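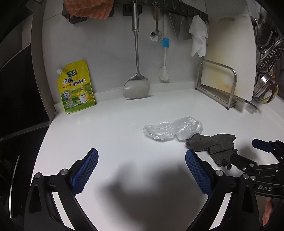
Wanted: people for the Sistwood kitchen gripper project

Our student robotics club wants a robot to tidy a kitchen counter. We doubt it will manage much of that by the end of term, and we'd like your help finding out.

The plan is to record 3000 short demonstrations of ordinary counter jobs, done by people using hand-held grippers, and train a model on them. Last year's group recorded 500 and told the Rokstead open evening that their arm had "learned to clean". It had learned to push a sponge to the left. We would like better evidence this time, including evidence that the whole approach is a waste of effort.

What you'd do

Pick up, move and put down household things with the gripper: cloths, plastic bags, food pouches, utensils. Soft and crumpled items are the ones we care about most. Each session runs 2 hours with a break, and you'd do up to 100 demonstrations in it. It's repetitive, and your forearm will notice.

Who we're after

Adults who cook or clean at home, left- or right-handed. No programming needed. We'd especially like people who think home robots are oversold – you tend to report the fumbles instead of hiding them. Please mark every failed grasp as failed. Tidy data that isn't true is no use to us.

What you get

A meal voucher for each session, and a copy of the results, good or bad. We can't offer course credit, whatever the Skadska noticeboard says.

Sessions start in November at the Oberholzer building, from 4 p.m. To sign up, leave your name and preferred times at the front desk for Domenica Kaufmann. Questions about how recordings are stored go to Ho-yin Fung, who can also delete yours if you change your mind.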